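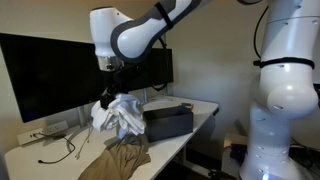
Brokberg Open Desk Box, matte black

Home > Desk & Office > Boxes, Trays & Bins > Open Desk Box

Item no. 1146
In stock, ships in 2 working days
Updated 13/12/2022

I've been running this little shop long enough to know that a plain black box is a hard thing to get anybody excited about. I'm going to try anyway! The Open Desk Box is the thing I reach for most in my own office, and I sell it because I got tired of people asking where mine came from and having to tell them it was discontinued. (The old one was. This is the new one, and the walls are a bit thicker.)

It's a shallow rectangular box with no lid. You put it on your desk with the open side up and you throw things in it. I use mine for cloths, mostly. I keep a white one for the monitors and a tan one for the desktop itself, and before the box they lived in a heap next to the keyboard, or hanging off the front of the desk, or on the floor where I'd roll over them with my chair. Now they get dropped in the box at the end of the day, unfolded, in whatever shape they happen to be in. I'm not a folder. If you are a folder, it works for that too, and you'll fit more in.

What I like about it

The walls are low enough that I can see what's inside from my chair without leaning over. That was my big complaint with the Mabula basket we used to carry, which was lovely to look at and so deep that anything small went to the bottom and stayed there until spring.

The finish is matte all over, inside and out. Under a ceiling light you'll get a thin bright line along the top rim and that's all the shine you get. I have a white desk and black monitors and I wanted something that matched the screens and otherwise left me alone. A few customers have asked for it in white. I hear you, and I've asked Brokberg, and the answer for now is maybe.

The base has a thin felt sheet glued underneath so it slides on a smooth top without that awful scraping noise. On my desk I can push it back toward the monitors with one finger when I need the room up front, and pull it forward again when I'm cleaning up. If you'd like it to stay put, there's a set of four rubber dots in the bag. Stick them on over the felt, near the corners. They do come off again, but they won't be very sticky the second time.

What goes in it

Microfiber and cotton cloths, obviously. I've also had customers tell me they use it for charging cables, for mail, for dog leashes by the front door, and one person bought six for sorting yarn. It's a box! Put what you like in it. I wouldn't use it for food or for anything damp, though. The felt is only on the bottom, but the box itself is a pressed fiberboard with a coated surface, and if you leave a wet rag sitting in it overnight the coating can lift in the corners. I did this to one of mine in the first week. Let the cloth dry over the edge of the desk or the back of a chair first and then put it away.

Small, heavy things like tape rolls and screwdrivers are fine, but they do rattle around, and they'll leave light marks on the inside if you toss them in from a height. I keep a cloth flat on the bottom for that reason, and the loose stuff goes on top.

Where to put it

I've tried it all over the place. Right-hand side, a little in from the corner, is where it's ended up for me, with the power strip and all the plugs over on the left by the wall. That way I'm not dragging cables across the top of it. If your monitors are on a pole stand like mine, you've probably got a good bit of clear desk underneath them, and the box is low enough that it doesn't get in the way of tilting the screen down.

One thing to watch is rounded desk corners. If your desk has them, don't push the box right out to the end, as the square corner of the box will stick out past the curve and you'll catch it with your sleeve every time you stand up. Bring it in a bit.

It also sits nicely on a shelf or in a deep drawer, but please measure your drawer before ordering. Most of my returns on this item are drawers!

The details

Maker: Brokberg
Color: matte black, inside and outside
Lid: none
Width: 28 cm
Underside: felt, with four rubber dots supplied
Assembly: none
Packed in: cardboard sleeve, no plastic
Country of dispatch: United States, from our own stockroom

I know somebody will write to ask about the other measurements, so there's a drawing with every side marked on it, and I'll email it to you if you drop me a line. I took it off the product page when a batch came in slightly different from the drawing. The current batch matches.

Cleaning it

Wipe it with a dry or barely damp cloth. Matte black shows dust, no way around it, and on a white desk you'll notice the dust on the box long before you notice it on the desk. A lint roller works surprisingly well on the inside. Please don't use furniture polish. It leaves shiny patches and they're a pain to get off.

Fingerprints show up on the outside walls for the first few weeks and then seem to bother me less. I couldn't tell you if the surface changes or if I just stopped looking.

Compared with the others we carry

The Furwood tray is wider and flatter, with a real wood grain, and it's the one to get if you mostly want a home for papers. Cloths slide off it. It costs a bit more and it's heavier, so it's more of a pick-a-spot-and-leave-it sort of thing.

The Zundbridge bin is taller and has a handle cut into each end. Great under the desk, too big on top of it, unless you have a very generous desk. I use one for the dirty cloths on their way to the laundry, and the Open Desk Box for the clean ones, and the two sit well together.

The Mabula basket is gone and isn't coming back. I still have one lid, if anyone out there needs a lid.

Cloths

The box is sold empty. If you want something to put in it, we do a plain white cotton cloth and a khaki one, sold singly. Both of them crease like crazy. I used to iron the shop ones and I've given it up completely, they're for wiping things. The white ones wash better than you'd think, hot, no softener (softener makes them smear glass). Wash the khaki ones separately the first couple of times.

I use the white for screens, always with the screens switched off, as you can see the smudges so much better on black. Start at the top, go side to side, don't press. Then the khaki for the desktop, front edge last, where your wrists have been all day.

Shipping and returns

Orders go out in 2 working days. You can return the box within 28 days as long as it's clean and the rubber dots haven't been used. If the dots have been used I'll usually still take it back, just tell me so I can put a fresh set in. Keep the cardboard sleeve if you think there's any chance you'll be sending it back, it's the right size and the tape on it peels cleanly.

If a corner arrives crushed, send me a photo of the box and of the sleeve and I'll ship another one. You don't need to return the crushed one.

Stock note

We've now sold over 4000 of these, which still makes me laugh, for a box with no lid. The next delivery is due in January, so if the button above says "notify me" when you get here, that's the one you'd be waiting for. I don't take payment until they're on my shelf.

Bulk orders for offices are fine, and anything over ten I can do a better price on. Write to me first and don't put them through the cart, as the cart works out the shipping one box at a time and the total comes out silly.

Related items

Furwood Flat Tray
Zundbridge Handle Bin
White cotton cloth, single
Khaki cotton cloth, single
Spare rubber dots, set of four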